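Home Studies Methods Findings Publications Contact

4. Lids and handles in the shared kitchens

4.1 What was kept with its lid

The households in the Annan study stored their cookware in one of two ways. In the first, a pan and its lid were put away together, with the lid in place. In the second, lids were kept apart, on a rack, in a drawer or standing upright between the pans and the wall of the cupboard. Of the 29 households, most used both, and the choice depended less on the size of the kitchen than on how often the pan came out. A saucepan used every day nearly always went back with its lid on. Frying pans and large stockpots, used less often, were the ones whose lids went missing.

The diaries kept at Butita show the same pattern. Participants were asked to write down each time they looked for a lid and how long it took to find. Searches of more than 30 seconds were recorded almost only for lids stored apart from their pans, and several entries end with the writer using a plate instead.

4.2 Handles and the space they take

Long handles caused more trouble than any other feature. A saucepan of ordinary width needs a shelf nearly twice as wide once the handle is counted, and the handle decides which way round the pan can sit. Participants at Tivgate turned handles towards the cupboard door so that they could be gripped without reaching in. Those at Dretora, where the shelves were shallower, laid them along the shelf front. This left a strip behind the pan that was filled with small boxes and food containers, and these had to be lifted out over the pan each time.

The knob matters as well. A flat knob allows another pan to be stacked on top if the lid is turned over. A tall one does not stack either way up, and pans of this kind were usually found on the top layer or on the worktop.

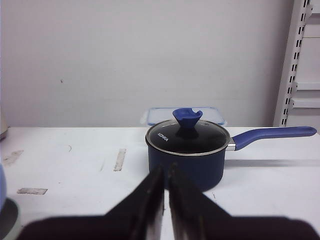

Page last changed: July, 16:30

Figure 4. Saucepan with a tall knob and long handle, lid in place. A plastic food container stands behind it.

The saucepan in Figure 4 combines the features discussed above. The blue knob is wider at the top than at the base, so it is easy to lift but leaves no level surface for stacking. The handle runs well out to one side of the body. The glass lid has a metal rim and is dark at the centre, and participants who owned dark lids said they lifted them to check the food as often as they would a solid one.

With the container directly behind the pan, the knob and lid hide much of its front. We coded this arrangement as "blocked" wherever the rear item could not be taken out without moving or reaching over the one in front. Blocked items were used less in the diary weeks than the same kinds of item kept at the front, and food containers made up the largest group among them. Section 5 deals with containers separately, including those stored without their lids.

Back to top | Contact the study team | Copyright the authors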